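住環境実習I　配布資料　第3回
共用の長机：面、立つもの、寄せられたもの
担当：Jolán Lengyel（レンジェル）

前回の補足から。

提出された「自宅の机の平面図」のうち、何も載っていない机を描いたものがかなりありました。引っ越し前の図面としてなら満点です。今回から、平面図には載っているものの輪郭も描いてください。名前がわからないものは「不明」と書いて結構です。不明が多い机ほど採点していて面白いのですが、点数には反映しません。

縮尺の書き忘れは減点しました。「だいたい実物大」と書いた方は、A4用紙に収まる机をお持ちのようなので、次回持ってきてください。

1. 長机という家具について

長机は、家具のなかでいちばん持ち主がはっきりしない部類に入ります。椅子は座っている人のもの、引き出しは鍵を持つ人のものですが、長机は端に荷物を置いた人のものになり、その人が帰ると次に置いた人のものになります。誰も置かないとき、机は一時的に中立地帯になります。この状態は観察が難しく、私の在職中の記録はわずかです。

教科書（Dobos『共用家具の読み方』第2章）では、机の面を次のように呼び分けています。

作業域：立った人、または座った人の手が無理なく届く範囲。
待機域：いま使っていないが、今日のうちに使うつもりのものがある範囲。
沈殿域：いつか使うつもりのものがある範囲。

三つの境目に線は引かれていません。待機域のものは一晩で沈殿域に移りますが、物自体は動いていないので、移ったことに気づく人はまずいません。Tamás Dobos はこれを「水平の引っ越し」と呼びました。学会でこの語を使っているのは、いまのところ本人と私だけです。

用語の注意をひとつ。「沈殿」は悪口として使わないこと。昨年のレポートに「同居人の沈殿がひどい」という一文があり、観察としては正確でも、あとで同居人が読んだそうです。

2. 面の色と光

白い天板は、届いた日にはとても立派に見えます。カタログではたいてい白い部屋に置かれ、上にはレモンがひとつ載っています。レモンの出番はそこまでです。

白い面の長所は、影がよく出ることです。背の高いものを置くと、手元に落ちる影の位置がすぐわかるので、配置の検討には向いています。短所は、白いものを置くと見失うことです。紙、布、白い筒状の容器の類は、輪郭だけになって面に溶けます。なくしものの届けを読むと、届け出られた品の色にはかなりの偏りがあります。傘は別扱いです。

天井の蛍光灯は、並びの向きを必ず記録してください。長机と灯りが平行なら、机の長手方向には明るさが揃いやすく、直交していれば縞になります。Rastitz の旧校舎の実習室で私が測った机上照度は、灯りの真下で793ルクスでした。隣の席の学生は同じ机で暗いと言い、その隣は眩しいと言いました。どちらの意見も記録に残してあります。照度計は愚痴を測れません。

測るときの手順：
照度計を天板に置く。
自分は机から一歩下がる。のぞき込むと自分の影を測ることになります。
数字が落ち着くまで待って読む。
読んだらその場で書く。「覚えておく」は本講義では記録方法として認めていません。

3. 立つもの
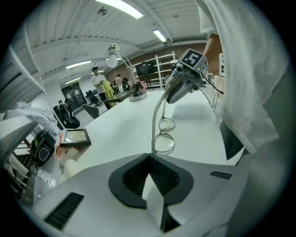
机の上の物は、寝ているものと立っているものに分けて考えます。寝ているもの（紙、布、倒れた額縁など）は場所を広く取りますが、向こう側を隠しません。立っているものは足元の面積が小さく、代わりに視線と腕の通り道を取ります。

首の曲がったスタンド、いわゆるグースネック型は、この点でたいへん行儀の悪い家具です。台座は控えめでも、首は上がってから横へ曲がり、台座とはまるで別の場所に先端を出します。平面図に台座だけを描いた学生は、首の下の空間を「空き」と判断して、そこに何か置きたがります。置いてみればわかります。

したがって、立つものについては次の三点を図に入れます。台座の輪郭（実線）。首と先端を真上から見た輪郭（破線）。先端から垂れるものがあれば、その通り道（点線）。

三つ目はケーブルのためにあります。ケーブルは細いので図から省かれがちですが、机の上でいちばん広い範囲に口を出すのはケーブルです。一本が斜めに渡っているだけで、その下の面は使えるのに使われなくなります。束ねるか、縁に沿わせるか、天板の裏へ回すかは、班ごとに決めてください。決めた班からケーブルが消えた例は、まだありません。

高さについて。スタンドを選ぶときは、先端が立った人の手の通り道に来るかどうかを先に見ます。Noonan の卓上スタンドは首の角度が固定で、説明書には「人間工学に配慮」とだけあります。どの人間なのかは書かれていません。Irkon の可動式は角度を変えられますが、変えたあとに必ず誰かが元に戻します。元がどこだったかについては意見が分かれます。

4. 寄せられたもの

長机の片側の縁は、ほぼ例外なく寄せ場になります。真ん中を使うために脇へよけたものが溜まる場所です。本講義では「岸」と呼びます。Dobos は「周縁集積」と書いていますが、板書すると画数が多いので採用しません。

岸のものは、たいてい種類がばらばらです。小さな額縁の隣に機器があり、その隣に筒があり、その向こうに丸まった紙か布の山がある、という取り合わせはごく普通です。互いに関係がないのに肩を寄せているので、知らない人が見ると何かの一式に見えます。片づける人が一式と信じて、まとめて同じ箱に入れ、箱に「机」と書きます。翌年その箱を開けた人の気持ちは、各自で想像してください。

岸の観察では、次の順で書きます。

まず、何があるか。「書類など」の「など」は禁止です。
次に、どちらを向いているか。額縁や時計のように正面のあるものは、正面の向きで、最後に机のどちら側から置かれたかの見当がつきます。見当であって証拠にはなりません。昨年、これをもとに犯人を特定した班がありましたが、人違いでした。
最後に、縁からはみ出しているか。布や紙の山は縁を越えて垂れることがあります。垂れた分は平面図に入れ、天板の線を隠さないように描いてください。

紙か布か遠目に決められないときは、「紙または布」と書きます。触って確かめてよいのは、自分の机だけです。

5. 通路と人

机の寸法だけ測って帰る人がいるので書いておきます。机は、その横に人が立って初めて長机として機能します。

壁と机のあいだ、または棚と机のあいだを測ってください。本校の実習室では130cmを基準にしています。一人が机に向かって立ち、その後ろをもう一人が謝らずに通れる幅です。これより狭いと、通る人が「すみません」と言い、立っている人が体を机に寄せ、寄せた拍子にシャツの裾が卓上のものに触れます。ゆったりした服の日は特に。裾は本人から見えないので、家具の側で気をつけてやるしかありません。

腕を上げる動作も忘れないこと。スタンドの先に手をやるとき、人は上を見ていて、手前の面を見ていません。作業域の手前側に背の高いコップを置くのは、この理由からやめてください。実例は挙げませんが、床に跡が残っています。

6. 今回の実習

実習室の長机を班で一台選び、現状のまま図にします。先に片づけないでください。毎年、始めの合図と同時に机を拭き始める班があります。衛生上は立派ですが、課題は消えます。

履修者23名を班に分けた表は入口に貼ってあります。割り切れないのは存じています。余りの班は、余ったとは思わないように。

提出物：
平面図（縮尺1:10）。天板、立つもの、岸、ケーブル、通路幅。
立面図一面。立つものの高さがわかる側を選ぶこと。
照度の記録。机の両端と中央。
所見を半ページ。「雑然としている」は所見に数えません。机の名誉のためにも、もう少し具体的に。

図の描き方の手本は、資料棚の Flundis と背に書かれたファイルにあります。表紙がないのは、三年前の受講生が借りて、中身だけ返したためです。表紙も歓迎します。

所見の書き出しに困ったら、「この机で次に何かを置く人は、どこに置くか」を考えてください。答えはほぼ岸です。では岸が埋まっているときはどこか、というところから書き始めると半ページは埋まります。

7. 次回までに

教科書第3章「引き出し以前」を読んでくること。図3の天板は上下が逆に印刷されています。著者に問い合わせたところ、机に上下はないという返事でした。議論の余地があるので、反論を一つ用意してきてください。

自宅に長机がない人は、食卓、床、ピアノの蓋のいずれかで代用できます。ベッドの上は、平らでないことと、寝る前に記録対象が床に移ることから、今年度より対象外とします。

巻尺は各自持参。貸出用のものは途中から目盛りがかすれており、測る人の人柄が出ます。

質問は授業後に。私の研究室に来ても構いませんが、机の上は見ないでください。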